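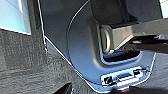
My aunt Helju left me her accordion, which would have been lovely if I could play it, and a cousin-in-law named Lachlan Bolger who wanted it more than I did.

"It's a Strömberg," he kept telling me on the phone, like I'd never looked at the front of it. "You can't just have a Strömberg sitting in a closet, Carleen."

It wasn't in a closet! It was on the spare bed with a blanket over it (I'd read they don't like drafts), and every time I walked past I felt like I should say good morning.

He offered me $500. Then he offered me $641, and I still wonder where the 41 came from. I pictured him tipping out a jar on the kitchen table. I said I'd think about it, and then I did the opposite and signed up for lessons with Myrto Politis, who teaches over the bakery in Taderum and smokes out the window between students.

"Who played this?" she said, first thing, before I'd even gotten the straps right.

"My aunt. Helju Kuusk."

Well, she put out her cigarette. She went to the shelf and dug around and came back with a program from some dance in Brivby, all soft at the folds, and there was my aunt's name near the bottom, under the raffle. Helju, who wore slippers to the mailbox and told me music gave her a headache!

"She was loud," Myrto said. "My God, she was loud. She did one waltz so fast that people sat down."

I asked if she'd teach me that one and she laughed for a long time and gave me a scale to practice instead. I was terrible. I went home and was terrible for 24 days straight, and the guy downstairs, Ataberk, started leaving his radio on, which I took as a hint.

Lachlan called again in July. I was in the middle of the slow part of something, so I put the phone down on the blanket and kept going, wrong notes and all, right through to the end. When I picked up he was still there. I could hear him breathing.

"She used to play that at our house," he said. "She always rushed the ending."

"Do you want to come over?" I said. I hadn't planned to. He asked if he should bring anything, and I told him cake.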